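Betreff: Re: [orkgate-liste] Vorführtag Türöffnen bei Clalla

> Am 12. August 2022 wurde geschrieben:
> Gibt es schon einen Ablauf für die Vorführung? Wir kämen aus Clilside
> und müssten wissen, ob man auch nachmittags noch etwas sieht.

Ja, auch nachmittags. Der Orkgate-Roboter fährt den Flur entlang und soll die Doppeltür zur Halle öffnen — vormittags mit Bediener, nach der Pause autonom. Geübt wird am rechten Flügel mit dem dunkelgrünen Hebelgriff, der Zylinder darüber bleibt unverschlossen.
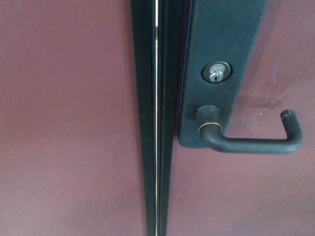
Ablauf

10:00 Begrüßung, kurze Einführung
10:30 Türöffnen, ferngesteuert
13:30 Türöffnen, autonom
15:00 Fragen, Rundgang

Platz ist für 72 Gäste. Bisher liegen 466 aufgezeichnete Versuche vor, 120 davon mit Hebelgriffen. Anmeldung bitte über die Liste. Parken bei Theodorakopoulos gegenüber.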